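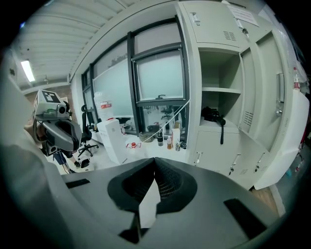 窓ぎわの白いカウンターと、黒いメッシュの椅子。右の白い箱はしばらくこのまま。

窓ぎわに物を置く人の味方をしたい、という話を書きます。

きっかけは5月に回ってきた「共用部の私物について」というお知らせでした。うちの職場はDumtonという共同事務所のなかにあって、予約も連絡も全部Vimusというアプリで届くんですが、そのVimusに朝いちばんで通知が来たわけです。窓の下のカウンターに置いてある私物は、各自ロッカーにしまってください、と。文面はとても丁寧でした。丁寧すぎて二回読みました。

で、顔を上げてカウンターを見たら、まあ、あるんですよ。いろいろ。黒いボトルが立っていて、茶色い瓶があって、小さい缶があって、赤いキャップのボトルは横に倒れている。私だってきれいな眺めだとは言いません。お客さんが来る日なら片づけたほうがいい。それは認めます。認めますけど、そのあとずっと、なんだか納得がいかなくて、昼にMaglaya(一階の喫茶店です。カレーは辛口しかない)でスプーンを持ったまま考えこんでしまいました。

だって、ロッカーはあるんです。背の高い立派な金属のやつが、窓のすぐ横に。扉がずらっと並んでいて、鍵もついている。ぶらさがったままの鍵だってある。つまり、借り手のついていない扉がまだあるんじゃないかと私はにらんでいます。それなのに物は窓ぎわに集まる。これを「みんなのだらしなさ」で片づけてしまうのは、ちょっと早くないですか。

私の考えはこうです。窓ぎわに出ている物は、出ているのがいちばん使いやすいから出ている。ロッカーに入っていないのは、ロッカーに入れると困るから入っていない。当たり前のことを言っているようですけど、片づけの話になると、この当たり前がすぐどこかへ行ってしまうんですよね。

たとえば飲み物。私は一日に何度も飲みます。打ち合わせから戻ったら飲む、電話を切ったら飲む、眠くなったら飲む。そのたびにロッカーまで行って、鍵を回して、扉を開けて、ボトルを出して、飲んで、ふたを閉めて、しまって、また鍵を回すのか。やりましたよ、一度。お知らせが出た日に、まじめに。午前中でやめました。鍵をポケットに入れたまま座ると太ももに当たって痛いし、机に置くと今度は鍵がなくなる。しまうための道具をなくして探すって、もう何をしているんだか。

それから、窓ぎわって、ちょうどいい高さなんですよ。立ったまま物が置ける。かがまなくていい。荷物を両手に持って入ってきた人が、とりあえずひとつ下ろせる場所というのは、部屋のなかに意外と少ないんです。机の上は書類があるし、椅子の上に置けば座れなくなるし、床に置くのは抵抗がある。そうなると、幅のある平らな白い台が「どうぞ」と言っているようなものでしょう。置きますって。

前の職場にも似たような場所がありました。そこは窓がなくて、かわりに背の低い書類棚がありました。棚の上に最初に置かれたのは、たしか誰かの手袋でした。翌週には手袋の隣に紙袋があって、その次の週にはのど飴の缶と折りたたみ傘と、なぜか電卓が二つあった。总務が片づけても、また同じところに生えてくる。春のたけのこみたいに。

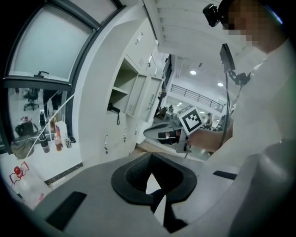
そこで働いていたころの私は、どちらかというと片づけろ派でした。若かったし、机の角に物がそろっているのが好きだったし、他人の紙袋を見るとむずむずした。朝早く来て、棚の上の物を全部ひとつの段ボールにまとめて「お心当たりのある方はどうぞ」と紙を貼ったこともあります。いい仕事をしたつもりでした。ところがその日の夕方、先輩がひとり、段ボールの底のほうをずっとごそごそやっているんです。探していたのは目薬でした。小さい目薬。棚の上にあれば一目でわかるものを、私が底に沈めてしまった。先輩は怒らずに、目を赤くしたまま帰りました。あれは申し訳なかったなあ、と今でも思います。目薬を差すたびに思うので、けっこうな回数です。

見えているというのは、機能なんですよね。

見えていれば忘れない。見えていれば、ああ、あれはそろそろ持って帰ろう、と思える。反対に、扉の奥に入ったものは、入れた瞬間からこの世にないのと同じになります。私のロッカーには、いつ入れたかわからない割りばしの束が入っていました。ストッキングの替えも三つあった。三つですよ。ないと思って買って、しまって、ないと思って買って、しまったんです。窓ぎわに置いてあったら(さすがに置きませんけど)ひとつで済んだはずでした。

傘の話もさせてください。

私はStildenという店で買った折りたたみ傘を使っています。2,877円でした。折りたたみにしては張りこんだほうで、レシートを財布に入れて、しばらく眺めていたくらいです。だから値段を覚えている。この傘が、ロッカーに入れると必ず忘れるんです。朝降っていて、夕方あがっていたら、もう絶対に思い出さない。翌朝また降っていて、家の玄関で気がつく。傘は職場のロッカーのなかです。駅まで歩いて20分、コンビニは途中にひとつ。おかげで家にはビニール傘が何本もあります。

折りたたみ傘って、きれいにたたまれていないと、ものすごく場所を取るでしょう。骨は縮んでいるのに布だけがふわっと広がって、くしゃくしゃの黒いかたまりになる。あれをきちんと巻いてマジックテープで留めて袋に入れるには、それなりに気力がいります。朝の私にそんな気力はありません。するとどうするか。ロッカーの棚に、くしゃくしゃのまま押しこむことになる。扉を閉めるとき布の端をはさむ。はさんだまま鍵をかける。夕方に鍵を開けると、折り目がひどいことになっている。傘にしてみたら、窓ぎわに転がしておいてもらうほうがよっぽど楽だろうと思います。

もちろん反論はあります。実際、カレーを食べ終わって戻ってから、隣の席の人にこの話をしたら、すぐに反論されました。曰く、自分の物を出しておきたいのはわかるけれど、他人の物が出ているのは嫌だ、と。

うーん、これはねえ、強い。正直に言うと、私もそうなんです。自分のボトルは「さっき飲んだからそこにある」のに、人のボトルは「出しっぱなし」に見える。同じ台の上に、同じように立っているのに! 袋も同じで、自分の袋には帰りに寄る店の予定まで入っているけれど、人の袋はただの袋です。事情が見えないから、散らかりに見える。

でも、だとしたら問題は物の数よりも、事情のわからなさのほうじゃないでしょうか。誰のかわからない、いつからあるかわからない、捨てていいかわからない。わからない物がひとつ混じると、周りの物までまとめて怪しく見えてくる。テープに名前と日付を書いて貼るだけで、ずいぶん違うと思うんです。名前があれば「ああ、あの人のか」で終わりますから。
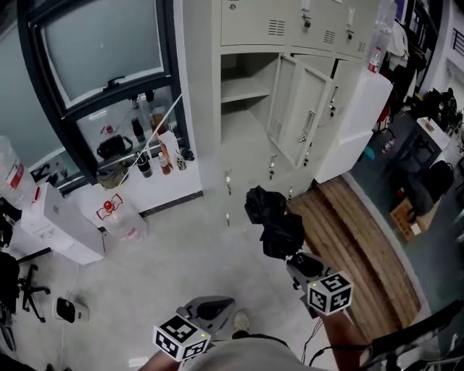
ロッカーにはロッカーの得意なことがあって、それは私も疑っていません。財布、通帳、着替え、履き替えの靴、人に見られたくない薬、もらったけれどまだ家に持って帰れないお菓子。こういうものは鍵のかかるところに置いておきたい。扉を開けて棚がひとつ、がらんと空いているのを見ると、ああ、ここに冬のあいだの膝掛けを入れておけばいいんだ、とうれしくなったりもします。私は空いている棚を見るのが好きなんです。旅館に着いて最初に引き出しを全部開けるタイプです。

ただ、ロッカーは「次に使うのがしばらく先の物」のためのもので、「さっき使って、またすぐ使う物」のためのものではない。この二種類をひとまとめに「私物」と呼んで、ひとまとめに「しまってください」と言うから、話がおかしくなるんです。水筒と冬の膝掛けが同じ扱いって、やっぱり変ですよ。

水といえば、窓のそばに給水機があるのも大きいと思います。水を入れに行くでしょう。手にボトルを持っているでしょう。入れたらその場で一口飲むでしょう。それでふたを閉めて、ふと外が気になって(すりガラスだから何も見えないんですけど、明るいほうを向いてしまう)、ボトルを手近な台に置く。そこで誰かに話しかけられる。はい、置き忘れの完成です。悪い人はひとりも出てきません。動線がそうなっているだけなんです。

あの給水機が廊下の突き当たりにあったら、たぶん廊下の突き当たりに瓶が並ぶんだろうな、と私は思っています。物の置き場所というのは、規則を作る人の頭のなかよりも、水の出るところとか、コンセントのあるところとか、椅子を引いたときに背中が当たらないところとか、そういうもので決まっているんじゃないか。椅子も、いつのまにか窓のほうへ寄っていきますしね。キャスターがついているからなおさらです。

じゃあどうしたらいいのか。文句だけ言って終わるのは格好が悪いので、私の案を書いておきます。

まず、カウンターの一部を、堂々と「置いていい場所」にしてしまう。全部はだめです。全部にすると本当に全部埋まりますから。端から端までのうち、給水機に近いほうの半分。そこにお盆を置く。お盆というのが大事で、縁があるものにしてほしい。平らな台の上だと物はどこまでも広がりますが、縁があると人はなぜか縁のなかに収めようとします。うちの台所がそうです。調味料をお盆にのせた日から、醤油が遠征しなくなりました。

倒れやすいボトルは、最初から寝かせておく場所を決めてもいいと思います。横になっているボトルを見ると、人は「倒れている」と思って気になるんですよ。浅い箱に寝かせてあれば「入っている」になる。同じ姿勢なのに、気持ちの落ち着き方が全然違う。

傘はフックです。ロッカーの側面に磁石のフックをつけて、ぶらさげる。巻かなくていい。帰り道の目の高さにあれば、さすがの私も気がつきます。磁石のフックは家に二つ余っているので、これは明日にでも持っていけます。言ったからには持っていきます。

紙袋だけは、すみません、私も厳しめです。紙袋は物を呼ぶんです。口があいていると何か入れたくなるし、入れると誰も中を確かめなくなる。だから紙袋は、その日のうちに持って帰る。ロッカーに入れるのもなし。ロッカーのなかで紙袋は地層になります(割りばしの束は、その地層から出てきました)。

それと、食べ物や飲み物の残りは別問題です。ここは片づけろ派の人と完全に意見が合います。夏の窓ぎわに飲みかけを置いて帰るのは、やめましょう。においは事情を説明してくれません。

で、この案をVimusの返信欄に書いて送ったんですよ。お知らせに返信できるということを、私はこのとき初めて知りました。小さい欄で、三行ぶんしか表示されないところに、お盆のことから紙袋の地層のことまで全部書いたので、読むほうはさぞ大変だったと思います。夕方に返事が来て、「ご意見ありがとうございます。お盆について検討します」と書いてありました。お盆だけ通った。

隣の席の人にそれを見せたら、色はどうするのかと聞かれました。そこからがまた長くて、白だとカウンターと同化して縁が見えない、黒だと威圧感がある、木のお盆だと旅館っぽくなる、いや旅館っぽくていいじゃないか、と、仕事の電話が鳴るまでずっとお盆の色の話をしていました。片づけに反対しているはずの私が、いちばん熱心に置き方を考えているのはどういうわけなんでしょう。

たぶん私は、物が出ている部屋が好きなんだと思います。誰かがさっきまで飲んでいたらしいボトルとか、くたっとした布の袋とか、ラベルのついた茶色い瓶とか、そういうものがあると、人が働いている部屋に入ってきたという感じがする。引っ越しのとき、荷物を全部出したあとの部屋に立ったことがありますが、あの白さはどうも苦手でした。声まで変に響いて、早く外に出たかった。仕事場があれに近づいていくのは、私は少しさびしいです。

もっとも、同じものを見て落ち着かないという人がいるのも本当で、そういう人にとっては私の好きな眺めが毎日の小さなとげなんですよね。そこを「慣れてください」で押し切るつもりはありません。だから半分。だからお盆。こちらも紙袋は持って帰る。それくらいのところで折り合えないものかなあ、と思っています。

お盆の色は、まだ決まっていません。今のところ私は木がいいと言っていて、隣の席の人は濃い緑がいいと言っています。濃い緑も、まあ、見てみたら案外いいのかもしれない。今度Maglayaでカレーを食べるとき、あそこのお盆が何色だったか確かめてきます。

シェア 20 コメント 2
お問い合わせ | 無断転載はご遠慮ください | ページの先頭へ戻る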